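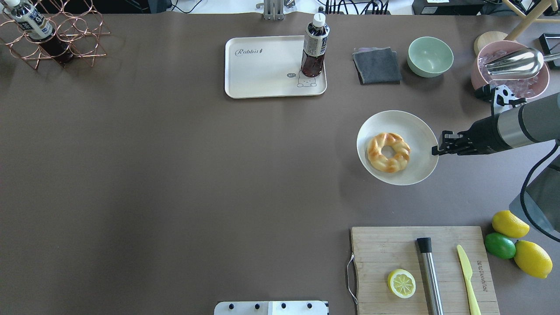

Braided roll on the white plate, "Rabbit" tray behind it

Hi all,

Ostwood potluck signup is still open. We have 9 desserts and 5 mains, so please, somebody make a casserole! I'm doing my bean one again (double batch, no onions).

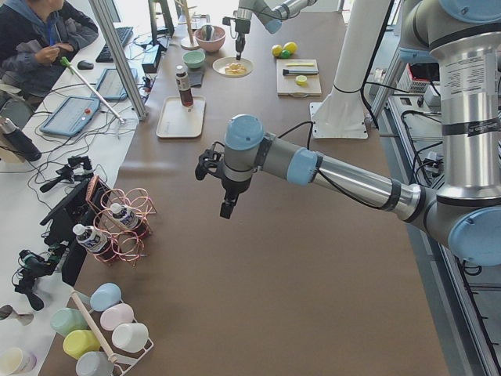 Tariq Kazmi wrote that he'd gladly switch from pie to chili if he can borrow a slow cooker, and could we please eat before the speeches this time. Yes to both, Tariq! Mine's in the hall closet.

On September 26, 2020, Yasir Yousafzai wrote:
> Are we paying for the hall again? It was 300 in July
> and I'm still holding the receipt.

Same price, Yasir, and bring the receipt along. I also need to know who's got the long extension cord,

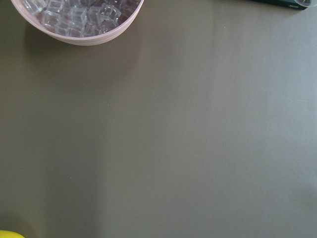

and whether the folding chairs went back to Farooqui or are still in your garage.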